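Plier un tee-shirt à plat sur une table : la méthode du rectangle

Un tee-shirt mal plié prend deux fois plus de place dans un tiroir et ressort avec un pli en travers de la poitrine. La méthode expliquée sur cette page donne un rectangle régulier qui tient debout. Elle convient aux tee-shirts à manches courtes en coton, adulte ou enfant. Pour les manches longues et les sweats, voir la fiche de Qianru Wan, qui traite aussi les capuches.

Ce qu'il faut

Une table dégagée, assez large pour que le vêtement soit posé entièrement, manches comprises. Un lit peut dépanner, mais le matelas s'enfonce et les bords partent de travers. Une planche à plier n'est pas nécessaire. Si vous en avez déjà une, prenez-la pour l'étape 3. La mienne, une Lindora, fait 25 cm de large et sert surtout pour les chemises.

Étape 1 - Remettre le tee-shirt à l'endroit

Passez la main par le bas, attrapez les deux manches de l'intérieur et retournez le tout. Vérifiez que les manches sont bien sorties. Une manche restée roulée dans l'emmanchure fait une bosse qu'on retrouve ensuite à chaque pli.

Étape 2 - Tendre le tissu avant de le poser

Un tee-shirt qui sort du panier est presque toujours vrillé. Le plus simple est de le prendre par deux points éloignés, par exemple un coin de l'ourlet d'un côté et le bout d'une manche de l'autre, puis d'écarter doucement. Le vêtement se présente alors couché, l'ourlet d'un côté et le col de l'autre, et son propre poids commence à défaire les plis. Tirez juste assez pour que le bord du haut soit presque droit. Si vous forcez, la couture sous le bras fronce et l'encolure finit par se détendre.

Regardez la manche du bas. Elle a tendance à pendre en tortillon sous le reste du tissu, et il faudra l'ouvrir à la main une fois le vêtement sur la table. 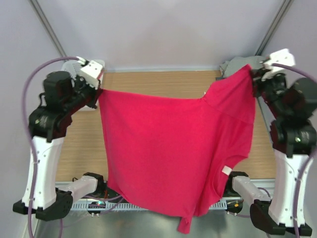 Étape 3 - Poser et lisser

Descendez le tee-shirt sur la table, d'abord le côté qui pend, puis le reste. Tournez-le face contre la table, le col vers le haut. Tirez légèrement sur l'ourlet pour l'aligner, ouvrez les deux manches, puis lissez du plat de la main en partant du milieu vers les côtés. L'étiquette du col est un bon repère : elle doit se trouver sur l'axe, à égale distance des deux épaules.

Étape 4 - Rabattre les côtés

Prenez le côté droit au milieu de l'épaule et en bas, sur la même ligne, et rabattez-le vers le centre. Repliez la manche vers l'extérieur pour qu'elle reste dans la largeur de la bande. Faites de même à gauche. Vous obtenez une longue bande, avec le col centré en haut. Pour les grandes tailles, il arrive que les côtés se chevauchent de 2 ou 3 cm, cela ne gêne pas.

Étape 5 - Plier en hauteur

Remontez l'ourlet jusqu'à deux doigts du col, puis pliez encore en trois. Appuyez une fois avec la paume, sans écraser. Le paquet doit tenir debout sur sa tranche. S'il s'ouvre, c'est en général que la bande de l'étape 4 était plus large en bas qu'en haut - reprenez à cet endroit, inutile de tout déplier.

Rangement dans le tiroir

Rangez les tee-shirts à la verticale, pli arrondi vers le haut. Dans un tiroir Jenen de taille moyenne, j'en loge plus de 40 en deux rangées, tailles enfant et adulte mélangées. Laissez un peu de jeu, la largeur d'une main par rangée, sinon on abîme la pile en tirant sur celui du milieu.

Cas particuliers

Les tee-shirts très fins glissent et se déplient seuls. Pliez-les en deux à la dernière étape au lieu de trois et couchez-les.

Pour les imprimés épais, évitez de faire tomber un pli sur le motif. Zuweira Korletey glisse une feuille de papier de soie entre les deux épaisseurs, ce qui marche bien pour un rangement de plusieurs mois.

Le linge encore humide ne se plie pas. Étalez-le sur un séchoir et revenez-y le soir.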